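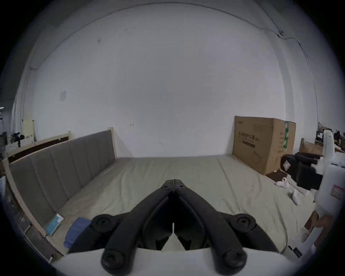 The bed is changed on Sunday if the weather is dry and whenever we get round to it if it is not, one respondent in Wolgate wrote, adding that she would not call this a routine. Several others answered the question on washing frequency in the same way, with a condition attached, and it was these replies that led us to treat the figures in the previous section with some care.

Figure 3. Bed with a pale sage-green sheet, showing soft creases.

4.2 Reported and actual intervals between changes

The questionnaire went to 2000 households in Wolgate and Robles and was returned by 677. It asked how often the sheets on the main bed were changed and offered five fixed answers, from "more than once a week" to "less than once a month". Of those who replied, 466 ticked either "once a week" or "once a fortnight". Taken alone, this would suggest that bed linen is washed at fairly even intervals in most homes, and earlier models of household water use have generally assumed as much.

The free-text box underneath gives a different picture. Many respondents who had ticked "once a week" went on to describe exceptions: a wet week, a visitor, a child with a cold, a shift pattern that left no morning free. Some said that the bottom sheet and the pillowcases were changed weekly and the duvet cover far less often. Our question had treated the bed as one item. In the pilot version the sheet and the cover were asked about separately, but the question was shortened after pilot households found the form too long. With hindsight we would have kept the longer wording and dropped the questions on fabric conditioner, which few people filled in.

The laundry diaries were meant to deal with this problem. A smaller group of 20 households kept a diary over eight weeks, writing down each load, the programme used and what went into the drum. Diary households were drawn from those who had returned the questionnaire, so the two sets of answers could be compared directly. In most of these homes the gap between changes of the bottom sheet was longer in the diary than the one given on the form. It was also less regular. A household would change the bed twice within six days and then leave it for nearly three weeks. Only in homes with a fixed washing day did the two sources agree closely.

4.3 Drying as the limiting step

When we spoke to diary households at the end of the eight weeks, the talk turned quickly from washing to drying. A double sheet fits easily into an ordinary machine. It does not fit easily over an indoor airer, and in flats without outside space it was hung over doors, banisters or the backs of chairs. People who dried this way tended to wash one set of linen at a time and to wait until it was fully dry before stripping the next bed. Where there were two or more bedrooms, the beds were therefore changed in turn across the week, and the last in the order was quite often missed.

Households with a tumble dryer showed a weaker link between weather and washing, as one would expect, though the link did not disappear. Several said that they used the dryer for towels and saved the sheets for a dry day – partly on grounds of cost, and partly from a liking for linen dried outdoors. Others finished sheets in the dryer for a few minutes after a night on the airer. The form had no box for this mixed practice, and those homes have been counted as line-drying in Table 2.

Fibre mattered too. Polyester and cotton blends were described as drying overnight in a heated room, while heavier cotton needed a second day. The detergent supplier Skurnico let us use its test laundry to check this on four sheets of similar size, and the order in which they dried matched what households had told us. We did not measure linen or bamboo fabrics, which were rare in both towns.

4.4 Ironing and folding

Ironing of sheets has largely gone from the homes we studied. Where it survived it was mostly limited to pillowcases, or to the top part of a flat sheet that folds back over the blanket. Respondents who did not iron often described some other way of getting a smooth result: shaking the sheet out before hanging, folding it in half while slightly damp, or stretching it tightly over the mattress and leaving the rest to body weight. Others were content with creases and said so in a word or two.

Fitted sheets caused more complaint than any other item. They collect smaller things in the corners during washing, dry unevenly at the elastic and are hard to fold flat. A number of respondents had gone back to flat sheets for this reason, and a similar number had done the opposite to save time when making the bed. We found no clear difference in washing interval between the two groups.

4.5 Effect on the estimates

The Flover model, which we used for the baseline in Section 3, takes one interval per household and multiplies it by load size. Replacing the questionnaire interval with the diary interval lowers the estimated water use for bed linen by roughly a fifth, with the larger part of the change coming from duvet covers. The diary group is small and all of its members agreed to extra work, so it probably leans towards people with an interest in the subject. A second round of diaries began in Robles in September 2026 and will run through the winter, when outdoor drying is seldom possible. Until those diaries are in, the adjusted values in Table 4 should be read as applying to the warmer months only.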